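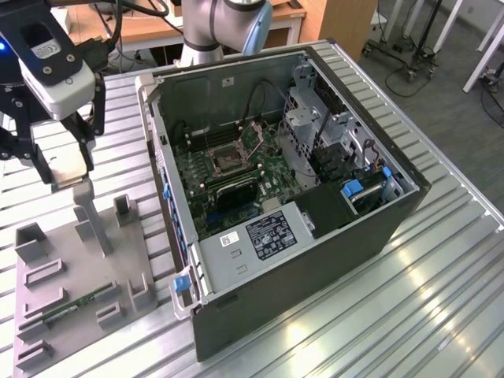
Hello all, and thanks for the kind notes about the old towers! Selvaraj Sultana wrote:

> Do we put memory back in before the processor goes in, or after?

After, please. Leave the green stick lying in the gray tray until the socket is dealt with — I know it's tempting.

With the case on its side you can reach the board nicely, and the power supply can stay put.

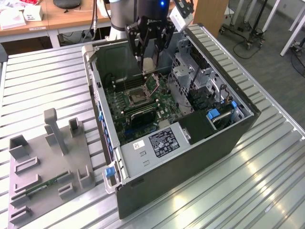

Trinton Hardware Bench, list 961

We have 2 more towers coming from Zonley in June, so do speak up if you'd like one to work on.

Warmly,
Vilém Murín

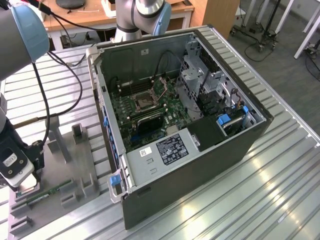

Still to sort out before June

Spare screws, and a shelf for the side panels.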